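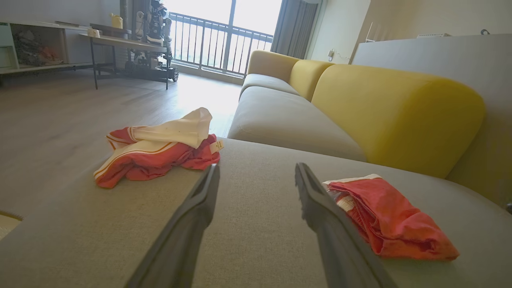 Call for participants: two people wanted for a home robot build

The Onano build is a two-finger gripper arm that picks up clothes from a sofa, in an ordinary lived-in room. We have a working gripper with a small camera at the wrist. We need 2 more people to help get it from picking things up to folding them.

What you would be doing

Running pick-up trials on the sofa with shorts, tops and tea towels, and writing down what went wrong. Red clothes on the grey seat are the easy case. Grey on grey is next.
Printing and fitting new finger pads. The ribbed ones we use now are all right on thick fabric and poor on thin.
Tidying the wiring and helping rewrite the grasp code, which is in Python.

What we are looking for

You have built something that moves, at any size. Soldering or basic Python is enough, you don't need both. You should be fine with slow evenings – a run of 12 trials can take the whole session.

Time and place

Monday evenings from 6:30, starting in February, for 4 months. We meet in the living room where the arm is set up. Larger parts get cut at the Zilska shared workshop, and you will need to do their safety induction before using the saw.

Pay

This is unpaid. Parts come out of the build budget, which has $1,685 left in it. Tram fares are covered and there is dinner.

To apply

Send a few lines through the Zilska noticeboard with a photo of something you have made, finished or not. Put Onano in the subject line. Please mention any colour vision problems or allergies to washing powder – neither rules you out.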